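Traveck opens its doors for a look at robots that tidy up

The Traveck workshop on the Zallorside road threw open its doors on Tuesday, and if you were anywhere near the parking lot before lunch you will know that plenty of people took them up on it. It was a cold morning and the coffee ran out early – more was fetched from next door – but the mood inside was cheerful, and the staff were patient with every question, including a good many from visitors who barely came up to their elbows.

Tours went through in groups of 12, starting in the old packing hall and ending at the demonstration bays, where the Skelik project has been housed since July. Each group got six minutes or so of introduction and then a chance to stand and watch for as long as they liked, which for some families turned out to be most of the morning.

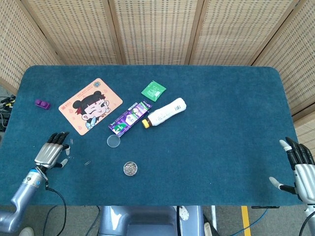
Skelik is all about small household jobs, the sort that most of us do without thinking and that a two-handed robot has to learn piece by piece. The team likes to practice with ordinary clutter, and the table in one bay looked a lot like somebody's desk at home, with a mouse pad showing a winking cartoon girl, a white bottle lying on its side and a little clear container of paper clips. A couple of clips lay loose on the carpet tabletop near one of the silver hands, and picking up something that thin and flat, we were told, is still among the hardest things on the list – harder by far than a box or a bottle.

Melis, the company that supplies the workshop's software, had a stand by the exit with a printed quiz and a jar of candy, and both were popular. Visitors could also leave suggestions for new chores, and laundry was well ahead when we stopped by.

Another open day is planned for July. Groups and schools can already sign up at the front desk, and parking is free in the lot behind the building.

16/01/2024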